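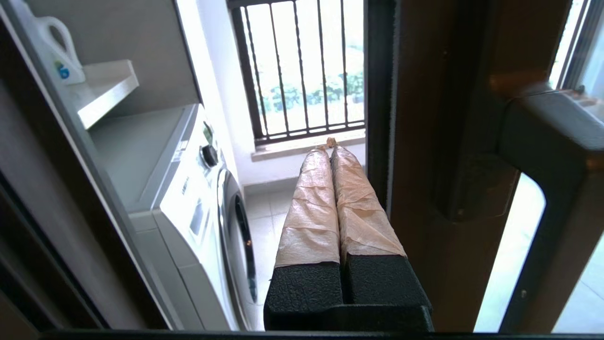

The washer, the detergent shelf and the window at the far end.

Laundry corner, Skidby

I finally got going on the laundry, the narrowest spot in the whole flat and the one I'd been putting off since we moved in! If you've followed the kitchen gallery you'll know I like to start with the worst bit, but this time I left it till last and I'm a little sorry I did, as it was a lovely job once the radio was on.

The washer is a white front-loader with one round knob in black and silver (my favourite kind, I can't stand a row of beeping buttons). It stays put on the left. My neighbour Corina Plattner offered to help me swing it over to the other wall, and we measured it up in July and came out 2 cm short, so that was the end of that.

Up on the wall is the white shelf with the little lip along the front, and I'm so glad of that lip – jugs don't go sliding off when the spin gets going. Detergent lives up there now and the softener has gone to the bathroom cupboard.

The wall colour is grey, and I've decided to keep it. I did try two patches of a warmer cream behind the door and went off both by breakfast. The dark brown bars on the window are staying as well, and I quite like them against the daylight.

Still to come: hooks for the pegs, and a blind if I can find one narrow enough.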